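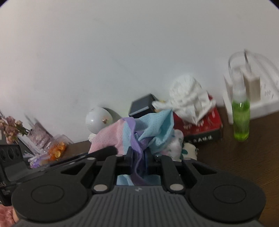
Gripper holding a folded pink and light blue cloth item by its lavender strap side, tabletop clutter behind.

Darnivlow Tabletop Cloth Set - README

Contents of this release
Overview
How the demonstrations were made
Tasks
Folder layout
What is recorded
Known problems
Suggested use
Licence and contact

Overview

Darnivlow is a set of short demonstrations in which a person shows a robot how to pick up, move and put down soft household items. All of it was done on ordinary furniture with ordinary clutter left where it was. The set covers two ways of showing a task. In the first, the person holds the gripper in their own hand and does the job directly. In the second, the person drives an arm from a desk with a pair of hand controllers. We call these "hand" and "remote" in the file names.

The hand part is much the larger. It was recorded first, in flats and small offices in Poltham. The remote part was recorded later in our own workroom, on a single arm, with many of the same items.

We made the set because our earlier release, Itik, had almost nothing soft in it. Policies trained on Itik were good with boxes and cups and poor with anything that folds. Cloth changes shape as soon as it is touched, so a grasp that works at one point may fail a finger's width away.

How the demonstrations were made

Hand demonstrations. The person picks up the gripper, waits for the start tone and does the task once. The jaws are opened and closed with a trigger. There is no arm attached, so the person can move as fast as they like, but we asked everyone to stay slower than they would with bare fingers. Most people needed 15 minutes of practice before their recordings were worth keeping.

Remote demonstrations. The person sits with a view of the table and moves the arm with the controllers. There is no force feedback. People tended to grip harder in this mode and to hesitate before closing, and you will see this in the jaw signal. We did not trim the hesitations out.

In both modes the person was told what the goal was, never which part of the item to hold. Straps, corners, seams and bunched middles are all present as grasp points. If you want a single grasp style you will have to filter for it.

Tables were not cleared. Participants were asked to leave their things out, and only to put away papers with names or addresses on them. Small packets, bottles, boxes, dried flowers and other pieces of cloth are common in the background. The items next to the target are often similar to it in colour or material.

Tasks

lift_hold - pick the item up and keep it clear of the surface until the end tone
move_side - pick the item up and set it down at the other side of the table
place_in - pick the item up and lower it into an open container
lay_flat - put the item down so that as much of it as possible is spread out
hand_over - bring the item to a second person's open hand (hand mode only)

Each task was repeated up to 100 times per location in hand mode. Remote mode has up to 200 repeats per task, all in one place. Actual numbers for every location are in counts.csv, and some are well below the limit.

Folder layout

hand/
 location/task/take/
remote/
 task/take/
meta/
 counts.csv
 items.csv
 splits.csv
tools/
 view_take.py
 check_sync.py

items.csv gives every target item a short code and a plain description, such as "small bag, strap" or "face cloth, thin". The codes are the same in both modes.

What is recorded

Each take folder holds:

the video from the camera on the gripper
the position and turn of the gripper over time
the opening of the jaws over time
a short text line giving the instruction as it was read out
a result flag (done, partly, failed)

The result flag was set by the person who did the take and then checked by a second person from the video. Where the two did not agree, the take is marked "partly". Failed takes are kept in the release. They are left out of the default training split, but we find them useful for training a success detector.

The camera has a wide view and the corners of the picture are dark. We left these in. The mask in tools will cover them if your model picks up on them.

Known problems

Fast turns of the wrist blur the video, mostly at the edges. Items close to the camera suffer most.

Position tracking is weaker when the gripper faces a plain wall. Takes with a tracking gap are marked gap=1 in the metadata. Short gaps were filled in - longer ones were left empty.

When a folded item is lifted it can hide most of what is in front of the gripper. If you are training on single pictures, expect the target position to be out of sight for part of the take.

Version 2 fixes a mistake in the first release where the jaw opening in remote mode was stored upside down (closed as open). If you downloaded before May, please fetch the remote folder again. The hand folder has not changed.

Loose threads and thin straps sometimes caught on the linkage. These takes were stopped and flagged as failed, with the note "caught".

Suggested use

We train on the hand part first and then tune on the remote part. Training on the remote part alone gave us slow, stop-start motion. Mixing both from the beginning works too, but the two modes should be given separate labels.

Please keep the location split as it is when reporting results. Takes from one table look very alike, and a random split will make any method look better than it is.

The set is not suited to work on heavy or wet cloth, or on clothing worn by a person. None of that was recorded.

Licence and contact

Free for research and teaching. For other uses, write to the Bhatia project desk and say which folders you need. Please report broken takes with the full path of the take folder and the version number.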